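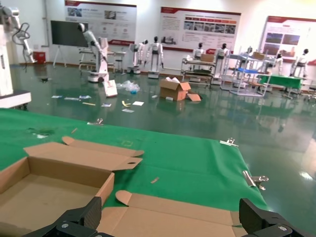 My aunt left me her recipes and I've been putting off sorting them since April. There are a lot of them, on cards, on the backs of envelopes, on pages torn out of calendars, and most are in Polish with the amounts missing. I tried a binder first and gave up on it, as the plastic sleeves stick together and the cards slide out of the bottom. What I want is a plain cardboard box with a flap that folds over, the kind with tabs and a small round hole, so it can be opened with one hand while the other one has flour on it. Cardboard can also be written on, and I like that.

Home | Recipes | Family | Archive | About

4 January 2020

I got through the soups today. My aunt, Teresa Wieczorek, wrote down the same sour rye soup over and over, and no two versions agree. In one the starter sits for two days, in another it sits until it "smells right." I kept all of them and clipped them together with the newest handwriting on top.

The cakes are harder. She used a glass as a measure and I don't have the glass. My cousin thinks it held roughly 20 spoonfuls, but she can't say which spoon. I baked the poppy seed roll twice over the holidays and the second one was fine. The first one split down the side and we ate it anyway.

There is also a bundle from a neighbor called Pawłowska, mostly pickles. Her handwriting is much better and she gives weights for everything. I have put those at the front.
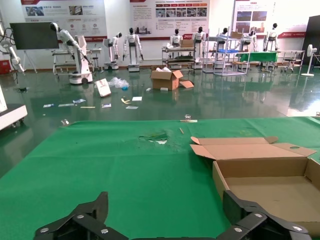
Should old recipe cards be copied out or scanned? I do both with the ones I cook from, and leave the rest as they are.

Copying by hand is slow but I catch more that way. I had read one line as "bay leaf" for years and it says "one leaf," and the leaf is cabbage. Scans are good for the stained cards where the ink is going. I save them in gray and print them a little larger than the originals.

Next weekend is meat and dumplings. If anyone reading knows what "dough as for Sunday" means, please write to me.

Print this post | E-mail this post

This site uses cookies. By continuing to browse you agree to their use. OK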